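Home > Laundry and Clothes Care > Washing

Do any of these "keeps blacks black" products do anything at all?

Posted in Washing, September 2019
4 replies hidden (off topic)

dampcupboard wrote:

I wear black to work. Not by choice, it's front of house and that's the rule, so I own a lot of black shirts and trousers and they all go the same way. Two months of looking decent and then that greyish, slightly brown look, worst along the seams and the cuffs. My manager has started passing remarks.

I've been using Stinia Dark Wash, which costs a good bit more than ordinary liquid and says on the bottle that it "restores and protects deep blacks". I can't see that it has restored anything. I've also been told to try vinegar in the rinse, salt in the drum, a mug of cold coffee (!) and freezing the clothes before the first wash. The person who told me the freezing one swore by it but couldn't say how it was meant to work.

Machine is a Brultus, nine years old, fine otherwise. It has a Darks programme at 40 which takes two hours and 49 minutes. I tumble dry because I've nowhere to hang things. Water here is hard.

What I'd like to know is which of these is real and which is something people repeat because their mum said it. And is there any way of getting the colour back once it's gone, short of buying new?

Thanks in advance. Please don't just tell me to buy better clothes.

pegsandline wrote:

Vinegar works. I always put a cup in with my darks and they come up lovely, my black jeans are years old and still look new. You have to use white vinegar, not malt. It sets the dye. Turn everything inside out too.

threadbare_in_hulme wrote:

I'd be careful with "it sets the dye". You will see it everywhere and I've yet to see anyone show it. Black cotton you buy in a shop has been dyed and finished at the factory, and a splash of kitchen vinegar in a drum full of water isn't going to do much to it. Same with salt. Salt is used in the dyebath for some cotton dyes, and I think that's where the story comes from, but by the time the shirt gets to you that stage is long over. If your jeans still look new I'd put it down to turning them inside out, and maybe to having other jeans.

What vinegar can do is help shift limescale and leftover detergent, and in a hard water area that's worth knowing, because some of what people call fading is a film sitting on top of the cloth. Try it on one shirt before you get excited. Don't do it every wash, either. Plenty of machine makers warn that it's hard on the rubber seals, and never let it anywhere near bleach.

Coffee: it stains. That's all it does. It will stain a faded black shirt brown for a wash or two, and you already have brown.

Freezing: I tried it once with a jumper. I got a cold jumper.

Now the dark detergents. I used to assume these were a con from start to finish, and I've softened a bit. Most ordinary powders have bleach in them and many have optical brighteners, which are there to make whites look whiter and do blacks no favours. Dark liquids leave those out. Many also have an enzyme that nibbles off the loose fuzz on cotton, and fuzz makes black look grey because it scatters the light. So there's something in it. But most cheap own-brand colour liquids leave the bleach out as well, and "restores" is doing a lot of work on that label. A detergent with no dye in it can't put dye back. I'd finish the bottle and not buy another.

Things I'd spend effort on, and none of them come in a bottle:

Your programme is too long and too hot. Nearly three hours of rubbing against zips is what's wearing your seams and cuffs. I don't care that it's called Darks, somebody at the factory had to call it something. If there's a short 30 or a cold wash, use that. Work clothes that have been worn for one shift aren't filthy. Do a proper hot wash now and again with towels in, or the machine will start to smell.

Don't overfill, and don't overdose. With hard water you do need a bit more than the minimum line, but people pour in twice that and then wonder about the white streaks.

Inside out, buttons and zips done up. pegsandline is right about that one.

The tumble dryer. Sorry. The fluff you clean out of the filter used to be your clothes. I know you say you've nowhere to hang things, but a shirt on a hanger over a door dries overnight in most flats with a window open, and you'd only need to do it for the black stuff. If you have to use the dryer, low heat, and take them out while they're still a little damp.

As for getting colour back, the only thing I'd call real is dyeing it again. Machine dye works on cotton, linen and viscose. It doesn't do much on polyester, and the stitching is nearly always polyester, so if your seams were sewn with a thread that's gone pale it will stay pale. Read the care label before you spend anything. I did a batch of trousers last December and most came out well. One pair was 63 per cent polyester and came out the colour of a wet pavement – my own fault for not looking.

dampcupboard wrote:

That's much more use than I expected, thank you. Checked the labels and the shirts are all cotton, the trousers are a mix, so I'll dye the shirts and leave the trousers alone. There is a short 30 on the dial, I'd just never trusted it. Will try a couple of hangers over the bathroom door as well.

otness_laundry wrote:

One more thing before you dye the shirts. Wash them first with nothing but detergent, no softener, or the dye takes in patches. And dye goes by dry weight, so weigh the pile and don't believe the picture on the packet of a whole wardrobe going in at once.
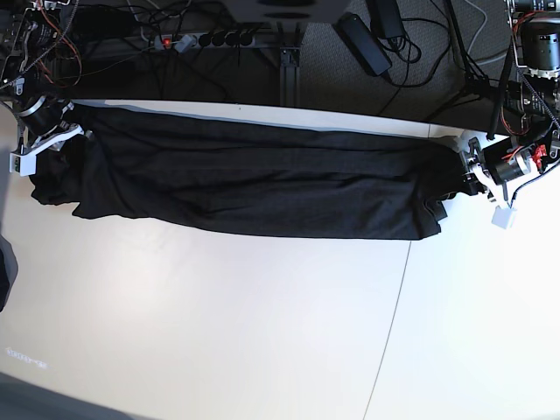

Run the drum empty afterwards with a bit of detergent, and then put a dark load through before anything pale. The packet says a rinse is enough. I believed it once and had grey pillowcases until they wore out.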